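May 28, 2022

Day given over to the desk. The Nwosu shelf went back on Monday with a bent bracket, so the replacement is the Brukix rack: black metal, one wide flat tray and one tall rectangular upright made of square tube. It arrives with a bag of fixings and a single folded sheet of diagrams, no words. Stated load on the box is 30 kg, which I have no intention of testing. The monitor, the router and the paper trays come to far less.

Cleared the desktop first. Cable run from the router noted before unplugging: power on the left, network on the right, printer lead behind both. Put the screws in a saucer. Wiped the wood down with a damp cloth and dried it, as grit under a metal edge will mark the surface and I have done that once already on the kitchen table.

Main question of the morning was position. With the rack hard against the back edge of the desk the tray covers the cable hole and the leads have to go round the side. Brought forward, the hole stays open but I lose writing space. Tried it both ways with a sheet of A4 in front. Forward position is better. A4 fits with the keyboard pushed under the tray, and the mouse has room to the right.

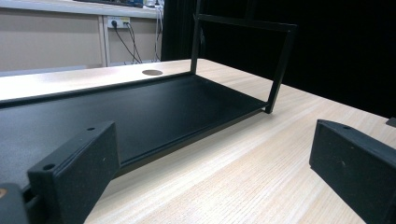 Mieke Jansen thinks I should have left the hole alone and clamped a power strip under the desk, with a single lead dropping to the wall. She did hers that way in June and says she has not touched a cable behind it since. Her point about dust is fair. Her desk is also 2 cm thicker than mine, and I doubt the clamps would close properly on this one.

Raised lip on the tray is useful for pens, less so for sliding the paper trays in and out. May swap the deep one for the shallow Adska one in the hall cupboard. The finish is matt with a slight texture and will show chalk and fingerprints, so no bare hands on it after biscuits.

Still to do: felt pads for the feet (ordered from Dasano, order 471), longer network lead, label both plugs. Somtochukwu Ojo wants his spirit level back by Tuesday. Stopped at four and had tea standing up, the chair being full of paper.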